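Help Wanted: Morning Kitchen Helper at Follovgate House
Print | E-mail this page
Shares: 79

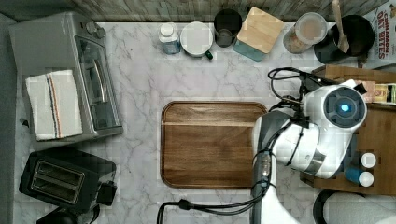
According to Cinzia Guerra, mornings go better when the toaster, the mugs and the cereal all live at the same counter and somebody puts them back there. We couldn't agree more, and we're looking for that somebody!

Follovgate is a shared guesthouse with a busy breakfast kitchen, and the job is 16 hours a week, early mornings, starting in June. You'd set out trays, keep the toaster and the toaster oven free of crumbs, fold the towels, refill the jars and canisters (there's always one running low) and wipe down the marble before the next sleepy guest wanders in. It's simple work, but it does want a person who likes a tidy counter and doesn't mind a bit of chat before coffee.

No experience needed — we'll happily show you where everything goes, and we'll probably talk your ear off while we do it. Pay is $435 a week, breakfast included.

Stop by the kitchen door before 10 a.m., or leave a note for the Gatti family at the front desk.

Comments (3)

Marnie: Is this open to students?

Follovgate House: Yes, very much so, come and see us!

Del: I did this job two summers ago and still miss the oat bread.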